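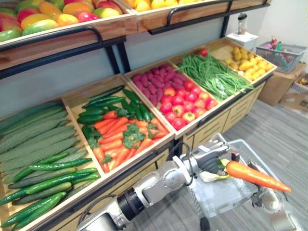 Home
/
Reviews
/
Gadgets
/
Stilham Calm Band, two months in

Stilham Calm Band review: a lot of buzzing for the money

Posted 2024-04-20 by Sandamali Howlader

I bought the Calm Band with my own money, which I mention up front since the last three write-ups I read had a discount code at the bottom. There is no code at the bottom of this one.

The Calm Band is a soft wrist strap with a small motor in it. It vibrates in a slow pulse against the inside of your arm, and the pulse is supposed to bring down stress, help you fall asleep and (according to the box) "restore your natural rhythm." I don't know what my natural rhythm is or when I lost it. I do sleep badly, though, and I have been a tense person since middle school, so I am the customer they had in mind.

What's in the box

The band, a charging puck, a short cable with no wall plug, and a booklet that spends most of its pages on breathing. The strap is comfortable. The clasp is the best thing about the whole product, a flat magnetic fold that never once came open in bed. The motor housing is thicker than the photos on the Stilham site led me to expect, and it catches on shirt cuffs.

Setup

You need the app, and the app wants an account before it will let the band do anything. It asked for my birthday, my weight, and whether I had ever been diagnosed with an anxiety disorder. You can skip that last one, but the skip button is small and gray and I missed it the first time through. I wrote to ask where those answers are stored. Someone named Arif Khondokar replied, politely, with a link to the same privacy page I had already read.

The first night the band would not pair. The second night it did.

Does it calm you down?

I wore it for 31 nights in a row and kept a notebook, going to bed at my regular time with no other changes. I wrote down when I turned the light off and how I felt in the morning. Then I took it off and kept writing in the notebook.

With the band on, I liked the first few minutes. The pulse gives you something to pay attention to besides your own thoughts, and I can see why people write glowing reviews after the first week. By the middle of the month I had stopped noticing it, except when it woke me up. The app's default session runs longer than it takes me to doze off, and when the program shifts to "deep" mode the motor gets stronger. That seems backward to me.

My mornings without the band read about the same as my mornings with it. One person with a notebook proves very little, I know. But the company hasn't shown me much more than that. The booklet mentions a study of 5 people who reported feeling "more at ease." More at ease than whom? There was no comparison group that I could find. A dummy band that vibrates at random would have been the obvious thing to try, and if they tried it they aren't saying.

My brother-in-law Kamrul Dissanayake borrowed it for a week and thought it was great. He also falls asleep on airplanes before takeoff.

The claims that bother me

Sleep is one thing. The product page also has a line about "supporting people living with low mood," set over a picture of a woman staring out a window. Read that fast and you would think you were looking at a treatment. The small print says the band is not intended to diagnose or treat anything, and I wish that sentence were as big as the other one. If your mood has been low for a while, please talk to a doctor before spending money on a bracelet.

Battery and wear

Battery life is fine, two nights if you keep it on the lower setting. The strap washes well. In March a thread started to work loose near the clasp and I snipped it. It hasn't gotten worse.

Compared with the Flandorier

I still have an old Flandorier sleep mask, with a speaker on each side that plays rain. No app, no account, no opinions about my rhythm. It does the same job for me, which is to give me something dull to listen to. It gets hot in summer.

Should you buy it?

If you already know you like this kind of vibration and you can get it on sale, you might enjoy it. At full price, no. Stilham has a return window, but you pay the shipping and the clock starts the day you order, so mine had closed before I had enough nights to judge by.

2 stars out of 5. One is for the clasp.

Comments

Kumudini Saha: Mine does the pairing thing every single night. Did you update the firmware?

Sandamali Howlader: Yes, twice. It dropped the connection less after the second update but it still happens.

Sajib Miah: Can you use it without a phone in the bedroom?

Sandamali Howlader: Only if you start the session somewhere else first and then walk in wearing it. I tried that and it worked, on the low setting anyway.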